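**Codura Under-Sink Filter, single cartridge, with fitting kit**

Item 47-16. Sold by Wiegand. In stock, ships from the Funumport warehouse.

We carry this one because customers kept asking for it. I had my doubts and still have a few, so read the whole page before you order.

The maker's leaflet says "spring-fresh water from any tap." I don't know what that means and neither did the rep. What you get is a carbon block in a plastic housing, two push-fit elbows, a length of tubing and a bracket with screws that are too short for most cabinet walls. Buy better screws.

## What it claims and what we think

**Taste and smell of chlorine.** Fair claim. Three of us on staff drank from it and could tell the difference, though we knew which glass was which, so make of that what you like.

**Scale.** The box has a picture of a sparkling kettle on it. A carbon block does not soften water. If your kettle furs up now, it will fur up afterward.

**"Fits every kitchen."** It doesn't. You need 16 inches of clear height under the sink, plus room to drop the housing when you change the cartridge. A deep basin eats into that, and so does a garbage disposal. Measure with the cabinet door closed, because the hinge gets in the way on some of them.

**"Nine-minute installation."** Obed Amegashie in our service department has fitted plenty of filters and this took him 47 minutes, including a trip back to the van for thread tape. There is none in the kit.

## Details

- Cartridge: carbon block, replaceable
- Connection: cold line only
- Price: $88 with one cartridge
- Spare cartridges: sold singly, not included in any "starter bundle" you may see elsewhere
- Warranty: housing only, and you need the receipt

The Derkadum cartridge is the same length and people ask if it will go in. It will go in. It won't seal. We have taken back two flooded housings and refunded neither.

## Does it need its own faucet?

No. It feeds the cold side of the one you have, so you won't be drilling stone. The drawback is that you'll be washing dishes and filling mop buckets with filtered water, and the cartridge wears out that much sooner. The leaflet skips this.

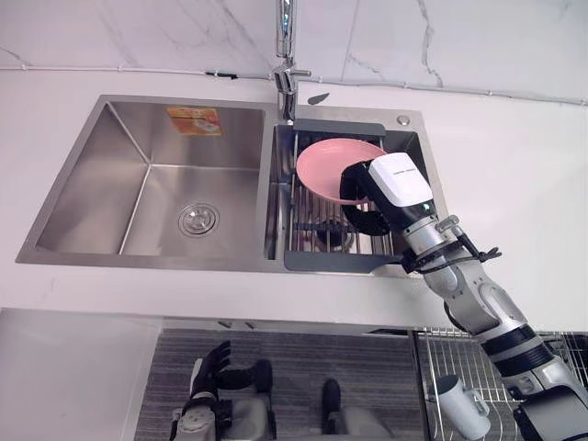

*Product notes by Rocío Cisneros | Fitting checked by Obed Amegashie | Updated June 8, 2021*

A tall spout over a double sink will work fine with this filter, provided the supply lines underneath are a standard size. Pull-down sprayers are a different matter. Flow drops a little with the filter in line, and a sprayer that was already weak will annoy you.

Flush a new cartridge until the water runs clear. The first of it comes out gray.

Returns accepted on unopened boxes. Questions about odd fittings go to Malte Rieger at the parts counter, who will want a photo of your shutoff valve.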